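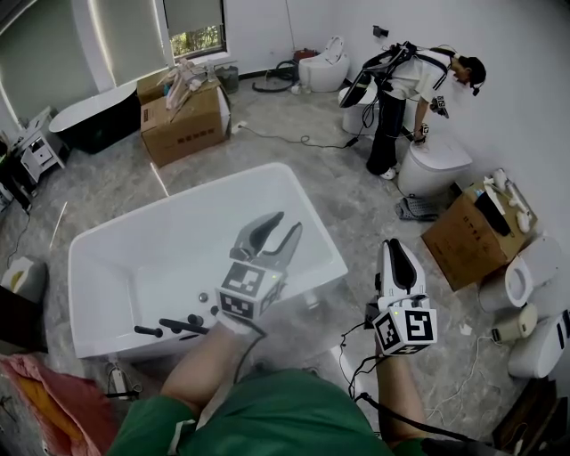 Earlier post in this thread, from the Trimdale end:

> Been reading the list since December and I still can't get a straight
> answer. Can a machine clean a bathroom or not. I don't mean a floor, I
> have a thing that does floors. I mean the bath, the taps, the loo, lid
> up, lid down, behind the loo where the fluff goes. We have a holiday let
> with 2 bathrooms and changeover is four hours. I'm told every year it's
> next year. If it's never going to happen I'd like to know so I can stop
> reading about it and pay the cleaner more.
>
> Also does anyone want a Climo, hardly used, it doesn't like our rugs.

Quick one from me as I'm between jobs, sorry for the state of it.

Short answer, not yet. Pay the cleaner more. Longer answer below if you want it, skip if not.

I look after the cleaning side at a guesthouse in Trirkport (the Villanueva, if anyone's stayed) and have done bathrooms in one form or another for most of my working life. So my interest in this is selfish. If a machine turned up tomorrow that would do a bath properly I would carry it up the stairs myself. And I'd have to, they don't do stairs.

First thing. Everyone talks about "cleaning the bathroom" as one job. It's loads of little ones and most of them are hands. Lift lid. Lift seat. Put seat down, wipe the hinge, mind the hinge because the soft close ones fight you. Pick up the slippers somebody has left. Turn a tap to rinse, turn it off again, wipe round the base of the tap where it goes white. You do all that without thinking. A machine has to be shown every bit, and then it meets a different tap.

Look at what the people are doing in the photos I've put in. Grippers in both hands, one lot over the bath, somebody else bent down at a toilet lid. Nothing clever looking about it, same stuff I do before nine in the morning. But that IS the work, a person with a gripper where their fingers would be. I like it more than the glossy videos where a robot does one wipe and it cuts to music.

Second thing, taps. I have strong feelings on taps. A plain pair of pillar taps, fine, I could teach a child. These freestanding baths with all the fittings in a row along the edge are another matter. Knobs, a shower wand lying along the rim, a spout that curves over. You want to get hold of the spout to steady it and clean under, and it's smooth and round 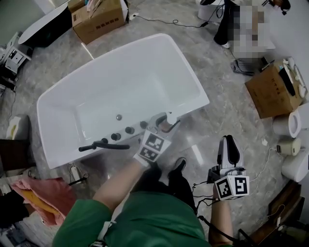
and if you grab it too hard you're pulling on something that is only held on by a nut underneath. We had one work loose at the Villanueva last year. Water under the floor, 500 quid to put right and a ceiling to repaint. That was a human hand, mine as it happens. So when somebody says their machine has "a strong grip" I'm not reassured. I want to know about the weak grip. Can it hold a thing and not pull.

Third, wiping. Holding a cloth against a curved side and pushing just hard enough. Go in a bath, feel with your palm after, you can tell straight away where there's still a film on it. You can't see it, specially on white under a bright light. I don't know how you'd get that feel into a pad on the end of a gripper. Maybe they have, I'm not up on it. If somebody on here is, please write in, and in ordinary words.

Fourth is getting there. Real bathrooms aren't showrooms. There's a cable across the floor, a box nobody has moved, a bath mat gone under the door. My floor machine at home eats charger leads. I used to think that was its fault and now I think it's a fair sample of the whole problem. The job is easy in a clear room and my rooms are never clear.

Now the good side, because I don't want to be the miserable one on the list again.

Lids. I think lids will come before anything. A lid goes one way, up, and comes back, down. Half the new toilets lift their own anyway. Lift lid, squirt, brush, lower lid, I'd put money on that being done by something in a place with a lot of identical toilets. An office block. A motorway services. Same pan in every cubicle, same hight, and there's no rug.

Carrying too. Towels up, towels down, bin bags out. Wouldn't need fingers much, just a tray and a lift. The hotel up the road looked at something for that and went off it when they got the price, but it did the carrying, I'm told, it just waited ages for the lift like the rest of us.

And floors you've already got, rugs aside.

What I'd ask anyone selling one of these things, in this order:

- show me a bath it hasn't seen before
- show me it with the cloth already in the way
- what happens when it drops something in the pan
- who cleans IT. I mean it. Something that's been round a toilet is not then going near my worktop, and a hand with gaps in it holds muck

That last one gets skipped every time. I spend more on gloves than you'd think and the point of a glove is it goes in the bin. A set of gripper pads doesn't go in the bin. So do they come off, do they go in the wash, do you keep a second set for the kitchen. Colour coded like our cloths would be my way. Red for loos, everybody in the trade knows red for loos.

On a shop floor I think it's different again and easier. My sister's lot fit bathrooms and there's a showroom, and the dull jobs there are dusting the display pans and breaking down cardboard. Same stock in the same spot for months, no guests. If I was starting anywhere I'd start there and not in someone's house at changeover time.

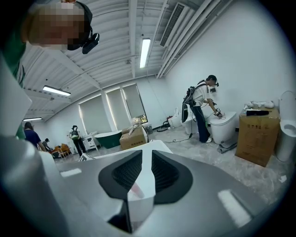

So would I buy one for a two bathroom let this year? I wouldn't, the cleaner is cheaper and does behind the loo.

To the Trimdale poster, more practical. Four hours for two bathrooms plus the rest of the place is tight but doable. Spray everything first, both rooms, then go and strip beds, then come back and wipe. Saves scrubbing. Do taps last as everything splashes on them. Keep a dry cloth in your back pocket just for taps. If you're paying by the job put it up a bit, good ones are getting hard to find round here and you will know about it if yours goes. And get rid of any bath mat with a rubber back, life's too short.

Re the Climo — I might have it off you if it's under 100 and you're ever passing Trirkport. We've got lino downstairs. What does it do with thresholds, ours is a good inch? Send me a message off list so we don't annoy everybody.

Got to go, somebody's locked themselves out of room six. Will read replies tonight after the evening round. If anyone has seen one of these things do a whole bath start to finish, no cuts, please post where, as I'd realy like to go and watch.

606 views 2 comments Share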